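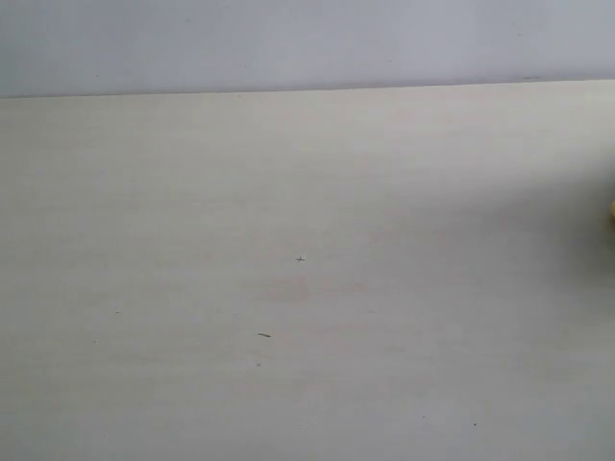 Figure 1. Workspace view, tabletop cell, background set.

Projects > Braltholm > Progress reports > Period 3

Work package 2: background modeling and false grasp proposals

The work this period dealt with one failure mode. The grasp planner, trained on the Penach object set, proposes grasps on surface marks and soft shadows when the table holds few or no objects. In the August baseline the planner returned 701 proposals over 3,543 background frames, against a target of zero.

Figure 1 is typical of the harder frames. The surface is pale with a faint horizontal grain, a diffuse shadow lies across the right side, and there are several small dark specks. The cross-shaped one near the center is the kind of mark that draws a proposal most often. A yellow edge enters at the far right. Frames of this type are labeled "no graspable target in view", and objects that show only as a sliver at the border are masked out of the loss.

Method. A per-pixel background model is fitted to each cell and subtracted before the proposal stage. Candidates with no depth support are then dropped. The depth threshold was set by Andor Vörös on the Grorkent calibration blocks and has not been tuned since.

Result. With both steps active, proposals on the same frames fell from 701 to 36. Most of the remaining ones sit along the line where the table meets the wall - the depth estimate is poor there and the threshold does not help. Recall on the Penach test objects was unchanged within run-to-run variation. Thin flat items were not part of that test and may be affected.

Deviations from plan. The second cell at Rantala was delivered late and its frames are not included. Labeling took around 3 weeks longer than budgeted. No change to total cost is requested.

Next period
- Refit the background model with the wall line excluded
- Collect background frames at Rantala under the same protocol
- Add thin flat items to the test set and report recall separately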